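Untangle a Busy Desk in 30 Minutes

I love this job! You finish with a desk you want to sit down at, and all it takes is a damp cloth, a few cable ties and a cup for the small stuff.

Start with the cables. Unplug one at a time, follow it to its far end and label both ends before you coil it. Power strips come next – wipe them once they're off at the wall. 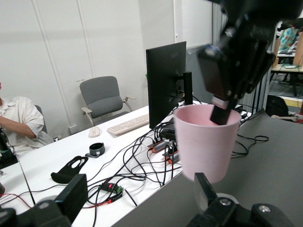 Plastic cups are great for this, by the way. Drop in your ties, clips and any loose screws so they don't roll off while you work.

Now plug everything back in, longest cable first, with a tie every 5 inches or so along the back of the desk. Keyboard and mouse go on last – and leave a little slack for the monitor!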